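Sección: Usos del suelo y movilidad rural
Mayo – Redacción técnica, Boletín Estach
Imprimir | Enviar por correo electrónico

4.2. El problema de la accesibilidad declarada

Los inventarios de caminos rurales suelen presentarse como bases neutras sobre las que medir después otras cosas: el tiempo de acceso a un consultorio, el coste de sacar una cosecha, la distancia escolar. Conviene desconfiar de esa neutralidad. El inventario de la comarca de Raslow clasifica 514 tramos sin pavimentar y otorga a 306 de ellos la categoría de «transitable todo el año», sin que la memoria técnica aclare con qué criterio ni en qué estación se hizo la comprobación.

El índice Boychuk, que es el más citado en los trabajos recientes sobre la zona, hereda esa categoría sin discutirla. Asigna a cada tramo una puntuación de 1 a 8 según la anchura, la pendiente y el tipo de firme, y deduce de ella una velocidad media. El procedimiento es cómodo – quizá demasiado – y produce mapas muy nítidos. Que esa nitidez corresponda a algo que experimenten los vecinos es otra cuestión, y los autores del índice no la han abordado.

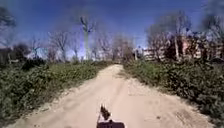

Figura 4. Camino de arena y tierra compactada, sin pavimentar.

La anchura es la variable que más pesa en el índice y, a nuestro juicio, la peor justificada. Un camino ancho puntúa alto aunque su superficie no permita mantener la velocidad que se le atribuye. En el de la figura 4, recto y holgado, hay arena suelta, lomos suaves y depresiones poco profundas; unas marcas de neumático, tenues, quedan impresas en el lado derecho. Nada de eso entra en el cálculo, que solo distingue entre «firme natural» y «firme mejorado». Tampoco las marcas autorizan la conclusión contraria: prueban que ha pasado un vehículo, no cuál ni con qué frecuencia.

Se ha objetado que estas irregularidades se compensan al agregar los datos por municipio. El argumento exigiría que los errores fueran aleatorios, y hay motivos para dudarlo. Los tramos arenosos se concentran en el sur, en torno a Zullari, donde también es menor el número de vehículos por hogar. Si el índice sobrestima allí la velocidad, el sesgo recae siempre sobre la misma población y la agregación no lo corrige.

Repetimos el cálculo en 4 municipios con una penalización por material suelto. El orden entre ellos cambió en dos casos. No pretendemos que nuestra penalización sea la correcta: su valor es tan discutible como los del índice original, y una muestra tan reducida no permite ajustarlo. Basta, sin embargo, para sospechar de cualquier clasificación municipal que dependa de diferencias inferiores a un punto. La sección siguiente examina si el problema se reproduce en los tiempos de acceso sanitario.

Archivado en: Territorio y transporte, Metodología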